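September, late evening

Feet up at last. The coat drive sorting day is done, and I want to get it down before I forget which parts went wrong, as I'm the one who will be asked in the spring.

I was at the Garnell Street hall by half past six. Saoirse Mac Carthaigh had the key and was already inside with the heat on. She has run the interfaith side of this for longer than I have lived here, and she had made a new floor plan over the weekend: children's sizes under the windows, men's along the back wall, women's by the kitchen, and hats and gloves on the stage. Last year hats and gloves were by the door and people kept walking off with them in the wrong bags. The stage was better. The steps to it are steep, though, and Mrs. Ó Ceallaigh could not manage them with a box, so she was moved to zippers.

Zippers was the slow job all day. We had three people on it in the morning and should have had six. A coat with a broken zipper looks fine folded up, and then some kid gets it in December and it won't close. I did an hour there myself. Most of the time it's the pull that is gone, and a paper clip or a key ring will do. If the teeth are bent, it goes in the fabric bin.

The Rernari people came at nine with their van. They are the small bakery on the corner past the bridge, and they brought rolls and two big urns of coffee and then stayed and carried boxes until noon. I had put down 60 volunteers when I filled in the form for the hall. We had 91 sign the sheet, and a few more came in through the side door and never signed. That sounds like good news and mostly it was, but from ten until eleven there were people standing about with nothing to do, and two families left. I should have had a list ready. Next time I'll give the latecomers the flyers to fold.

The mosque youth group and the kids from the Methodist church ended up on the same table, children's sizes, and had a race going by lunch. They mixed up the fours and the fourteens on one rack. Saoirse fixed it without saying anything to them. Rabbi came by after lunch with the boxes from the synagogue, eleven of them, all labeled by size and with every pocket already emptied. I wish everyone did that. In the pockets from the general boxes we found bus tickets, a set of house keys, a dog whistle and a twenty dollar bill, which went in the cash tin. The keys are in an envelope in my desk with the street name of the drop-off point on it.

Final count was 3,427 pieces. The goal was 3,000, and that was all of it, coats and hats and gloves and scarves. Gloves make the number look bigger than it is. If I take out anything that isn't a coat or a jacket I think we were a little under last year, and I said so to Saoirse, and she said to put both numbers in the report. I will.

Men's large is short again. It's short every year. We had so many women's mediums that the rack bent in the middle, and I had to send for the metal one from the church basement. The shelter on Grallmont Avenue has asked for forty men's large and extra large, and I can give them maybe half. I'll write to the two men's shops in the morning and ask about last season's stock. One of them said yes two years ago, and then the manager changed.

Cleanup took until a quarter past five. The floor is in better shape than I expected. Somebody left a slow cooker, green lid, no name.

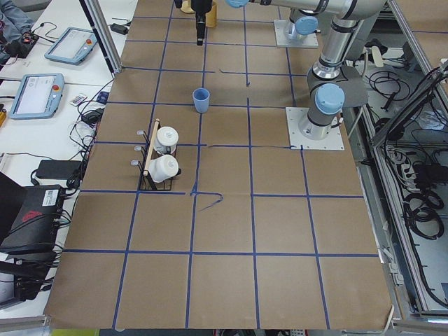
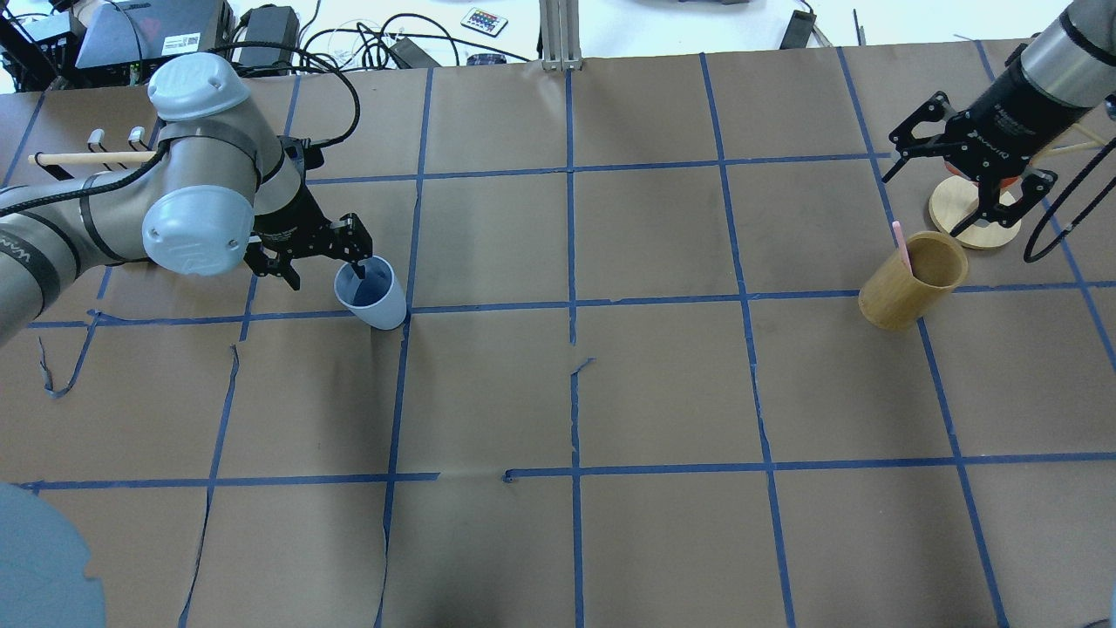
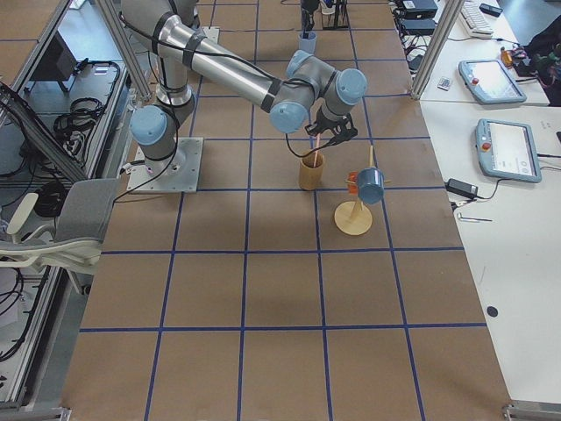
Blue tape on brown paper.

My back hurts and my hands are dry from the cardboard. Must remember to buy real work gloves, two or three pairs, and keep them in the car. Also tape guns. We had two and one jammed before ten, and after that everyone was waiting on the other.

Deliveries start with the school on the hill, then Grallmont, then the two churches. The van is ours for the morning only, so the school boxes have to be by the door and loaded first. I have asked for four people with good backs and have three names so far. My brother-in-law may be the fourth. He said he'd call tonight and he hasn't.

Thank-you notes: Rernari, the hall, the synagogue, the youth group leaders, Mrs. Ó Ceallaigh for the zippers. She took nine coats home in a laundry bag to finish by hand. I offered to drive her and she said no, she had the bus.

Soup for supper, out of the can. It's raining now and I left the empty boxes under the porch, so I'd better go and bring them in.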